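3.2 Garment care and the reported life of knitwear

The second part of the survey asked the households how long they keep a knitted top before they stop wearing it. We received 2,335 answers from 164 households in Grava and Piltora. Most of the respondents named the collar as the first place where damage appears, and only after it the elbows and the cuffs. This agrees with the earlier interviews by Agudelo and Ong, in which the mixing of two materials at the neck was often mentioned (Figure 4).

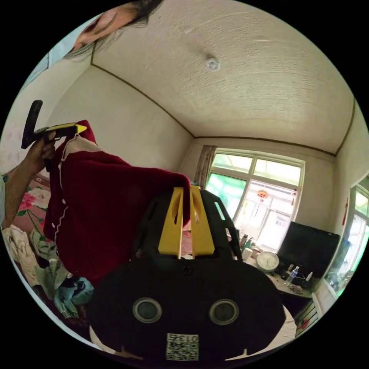
Figure 4. Dark red knitted top with cream-colored inner lining and white scalloped edge at the collar trim.

When the trim and the body of a garment do not shrink equally in the wash, the neck becomes wavy and the owner considers the garment old. In our data, such tops were kept for a shorter time than the plain ones, also when the price was similar. Drying on a flat surface was reported in only 9 households. We can therefore not say if this habit makes the life of the garment longer, and we leave the question for the second round of the survey in Sastell.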